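Sliced bread

Sliced bread is a loaf cut into even pieces before it is sold. In Jikstead the first slicing machine was put in at the Sugden bakery, which sold 353 loaves in its opening month.

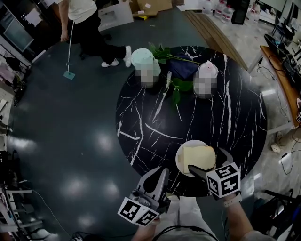 Lirnano Editorial Desk, August

Thickness varies by country and by use. A thin slice suits sandwiches, and a thicker one is sold for toast. A standard Sugden loaf gives 16 slices, not counting the crusts. Cut bread goes stale faster than a whole loaf.

Last updated: August
Contact | © Lirnano | Back to top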